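제7장 손이 비는 사람들: 작업장 자동화와 남는 일

이 장을 읽고 나면 다음을 할 수 있어야 한다.
자동화가 없애는 작업과 새로 만드는 작업을 구분하여 적는다.
작업 셀의 도면에 나타나지 않는 노동을 찾아낸다.
직무 기술서와 실제 직무가 어긋나는 지점을 설명한다.

7.1 포장대의 마지막 여름

반려동물 용품을 묶음으로 포장해 파는 회사 푸스티에(Fustier)의 포장실에는 한때 17명이 일했다. 밥그릇과 사료 상자와 장난감을 한 세트로 모아 상자에 넣는 일이었다. 어렵지 않은 일이라고들 했는데, 그렇게 말한 사람들은 대개 포장실에서 일해 본 적이 없었다. 7월에 경영진은 이 작업에 양팔 로봇 셀을 들이기로 결정했고, 발표 자료의 첫 장에는 "사람을 반복 노동에서 해방한다"는 문장이 큼직하게 적혀 있었다. 해방될 당사자들은 그 자료를 식당 게시판에서 읽었다.

도입을 맡은 업체 그렐리에(Grellier)는 곧바로 로봇을 설치하지 않았다. 먼저 시뮬레이션 안에 작업실을 하나 짓고, 탁자와 팔과 물건을 놓고, 거기서 동작을 시험했다. 가상의 작업실에는 장점이 많다. 그릇을 떨어뜨려도 주우러 갈 사람이 필요 없고, 로봇이 탁자를 들이받아도 보험 서류를 쓰지 않는다. 포장실 직원들은 점심시간에 화면 앞에 모여 구경을 했다.
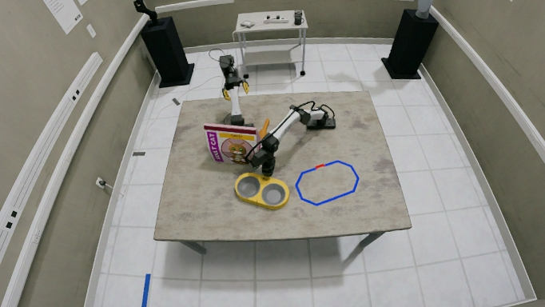
구경이 끝나면 질문이 나왔다. 그릇은 누가 저 자리에 갖다 놓느냐, 상자가 눌려서 들어오면 어떻게 하느냐, 테이프가 떨어지면 기계가 알아서 창고에 다녀오느냐. 담당 기술자 에두아르두 브란당(Eduardo Brandão)은 질문을 수첩에 받아 적었다. 한 주가 지나자 항목이 29개가 되었다. 그 가운데 로봇의 동작 자체에 관한 것은 3개였고, 나머지는 모두 로봇이 움직이기 전이나 움직인 뒤에 누군가가 해야 하는 일에 관한 것이었다.

이 수첩은 이 장에서 여러 번 다시 나온다. 투자 타당성 보고서보다 얇고, 훨씬 쓸모 있는 문서였다.

7.2 작업과 직무

자동화를 논할 때 가장 흔한 실수는 작업(task)과 직무(job)를 같은 말로 쓰는 것이다. 작업은 시작과 끝이 있는 하나의 행동이다. 상자를 집는다, 그릇을 옮긴다, 덮개를 닫는다. 직무는 한 사람이 월급을 받고 떠안는 작업의 묶음인데, 이 묶음에는 이름이 붙지 않은 것들이 언제나 섞여 있다. 옆 사람이 늦을 때 자리를 메우는 일, 새로 온 상자의 종이가 얇아졌다는 것을 손끝으로 알아채는 일, 반장이 화가 났을 때 보고를 오후로 미루는 일 따위다.

기계는 작업을 가져간다. 직무는 그 뒤에 남은 사람들이 다시 묶는다. 그런데 다시 묶는 일을 누가 하느냐는 계약서에 잘 적히지 않는다. 푸스티에의 계약서에는 로봇의 정격 하중이 소수점까지 적혀 있었고, 인력 재배치에 관해서는 "추후 협의"라고 적혀 있었다. 추후는 꽤 오래 걸렸다.

7.3 도면에 없는 노동

도면과 시뮬레이션은 어떤 작업을 옮길지 정하는 데 좋은 도구다. 다만 둘 다 물건이 이미 제자리에 와 있는 순간부터 시작하는 버릇이 있다. 아침 여섯 시에 물건을 제자리에 갖다 놓은 사람은 모형에 들어가지 않는다. 이처럼 공정이 성립하기 위해 필요하지만 공정표에는 줄이 없는 일을 이 책에서는 '준비 노동'이라고 부른다.
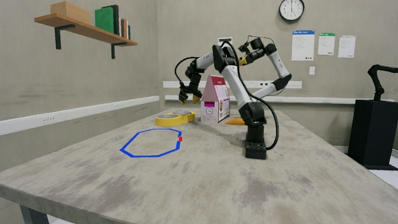
준비 노동을 찾는 방법은 단순하다. 작업대를 정해 놓고, 놓여 있는 것마다 어디서 왔으며 다음에는 누가 치우는지를 묻는다. 푸스티에에서 오래 일한 직원들은 이 질문을 시뮬레이션 화면에도 그대로 던졌다. 탁자 위의 파란 팔각형을 두고는 저 선이 현장에서 닳으면 누가 다시 긋느냐고 했고, 상판의 자줏빛 도는 갈색 얼룩을 보고는 가상의 탁자도 닦을 사람이 필요한 모양이라고 했다. 벽에 시계까지 걸려 있으니 휴게 시간도 넣어 달라는 요청이 이어졌다. 브란당은 앞의 두 가지를 수첩에 적었고, 세 번째는 잠시 망설이다가 역시 적었다. 나중에 노사 협의에서 가장 길게 논의된 것이 이 세 번째 항목이었다. 로봇이 쉬지 않는 셀에서 사람은 언제 쉬는가 하는 문제였다.

7.4 감시하는 사람의 하루

실제 셀이 가동된 뒤 포장실의 일은 세 갈래로 나뉘었다. 물건을 채우는 사람, 멈춘 기계를 다시 돌리는 사람, 그리고 기계가 멈추기를 기다리는 사람이다. 마지막 직무의 공식 명칭은 '공정 운영 전문가'였다. 명함도 새로 나왔다.

기다리는 일은 편해 보인다. 해 본 사람들은 다르게 말했다. 손으로 포장할 때는 20분이 금방 갔는데, 경고등을 보며 앉아 있는 20분은 끝나지를 않더라는 것이다. 예전에는 잘못 싼 상자가 한 사람의 실수였지만 이제는 기계의 실수를 제때 발견하지 못한 사람의 실수가 되었다. 책임은 그대로 남았고, 결과를 손으로 바로잡을 여지는 줄었다. 노동 심리를 다루는 9장에서 이 문제를 자세히 살핀다.

좋아진 점도 적어 두어야 공평하다. 손목 통증을 호소하는 직원이 줄었고, 무거운 세트 상자를 들어 올리는 작업이 사라졌다. 페르난드스(Fernandes) 물류에서 비슷한 셀을 운영한 경험도 이와 다르지 않았는데, 그쪽에서는 직원들이 셀의 정지 기준을 직접 정하게 했다. 정지 단추를 누를 때마다 사유서를 쓰게 한 푸스티에와 비교해 볼 만하다. 사유서가 있는 공장에서는 단추가 깨끗하다.

7.5 이 장의 구성

다음 절부터는 푸스티에의 사례를 세 시기로 나누어 따라간다. 7.6절은 도입 전의 작업 조사를, 7.7절은 직무를 다시 묶는 과정을 다룬다. 7.8절에서는 일정 관리 프로그램 와마벨(Wamavel)이 교대표를 짜기 시작하면서 생긴 갈등을 본다. 이 프로그램은 모든 직원을 서로 바꿔 넣을 수 있는 칸으로 취급했고, 직원들도 곧 프로그램을 같은 방식으로 대했다.

미리 생각해 보기

여러분이 일했거나 가까이에서 본 일터를 하나 고른다. 아르바이트를 한 가게나 학교 급식실도 좋다. 그곳에서 매일 되풀이되는 작업 하나를 골라, 그 작업이 시작되기 직전에 누군가가 해 두어야 하는 일을 모두 적는다. 적은 목록을 그 일을 하는 사람에게 보여 주고 빠진 것을 물어본다. 그 사람이 덧붙인 항목은 다른 색으로 표시해서 7.6절을 읽을 때 옆에 펴 둔다.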